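Sorting bin

A sorting bin, also called a tote or, in older catalogs, a tub, is an open container with tall sides in which unrelated objects are kept until somebody decides where they belong. The decision is often put off for years.

Sloping walls are common, the theory being that things slide toward the middle. In practice they slide into the corners. A Telgate survey of 31 workshops, compiled by Mekdes Gebremichael, listed up to 100 objects in a single bin, among them 11 keys to no known lock.

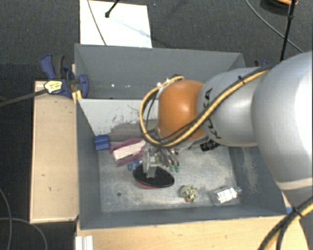

Gray is the usual color, as it hides scuffs for the first month or so and then displays them faithfully. Some bins have a hole in the floor, which the trade calls a drain — small screws treat it as an exit. Kyung-tae Wang's handbook recommends emptying a bin every seven weeks, a schedule he is not known to have kept.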